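Speaker notes — Ground rules for hand-held gripper work
Tala Semaan, Camlow
28/08/2025

OPENING (slide 1)

Hi everybody, thanks for staying past lunch. Say who I am, say I run the practice guide at Camlow, say thank you to Rosimeire Prado for reading every draft and arguing with most of them.

Ask for hands: who has a written procedure for people recording with hand-held grippers? Then: who has read it this month? (Wait for the laugh. If there isn't one, move on fast.)

WHY WE WROTE ANYTHING DOWN (slides 2 and 3)

In January we went back through the Escobar set, all 1,742 recordings, and threw out 70 of them. I was expecting dead batteries and dropped tools. Mostly it was boring stuff — a marker with a thumb over it, a strap that slid halfway through, a jaw that got swapped and never written up. Every one of those could have been caught before anybody hit record.

So the guide is short. It's 6 pages, it was 31 at one point, and I'm still a little sore about the section on gloves.

THE RULES I WANT TO SPEND TIME ON (slides 4 to 6)

Markers first. Flat, clean, whole border showing, and your fingers stay on the handle underneath. If a corner lifts, replace the print. Please don't glue it back down, I've done it, it dries wavy.

Wipe the housing at the start of each shift. Labels too. We let people put tape on the body for their own notes, but it can't touch the moving parts and it comes off when the tool changes hands. Rosimeire wanted tape banned completely. We compromised and she still brings it up!

Head straps get adjusted before you pick up a tool, never with one in your hand. Loose sleeves are the rule people fight me on. Cuffs get fastened or rolled, and yes, that includes coats.

Two people, two tools: agree out loud who moves first. Sounds silly in a small room, do it anyway. Stands and tables get checked for leg clearance before you start walking backward.

IN THE ROOM (slide 7)

Leave this one up while I talk about marker handling. Point at the square on top of the tool, then at where the hand goes.
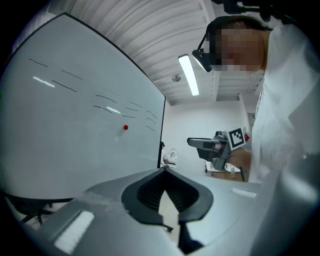
Slide 7: Hand below the marker, pattern in the clear.

Then go to the sleeve and pick up the cuff rule again. Someone will ask about lab coats. Answer: fine to wear, fasten the cuff.

WHAT WE STILL HAVEN'T SORTED (slide 8)

Ceter logs tool changes by hand, Plululik wants it automatic, and the guide currently allows both. I'd like one rule by the next revision. Ask the room what they do and write the answers down this time, Tala.

Questions. If we run over, skip slide 8 and take them in the hallway by the coffee.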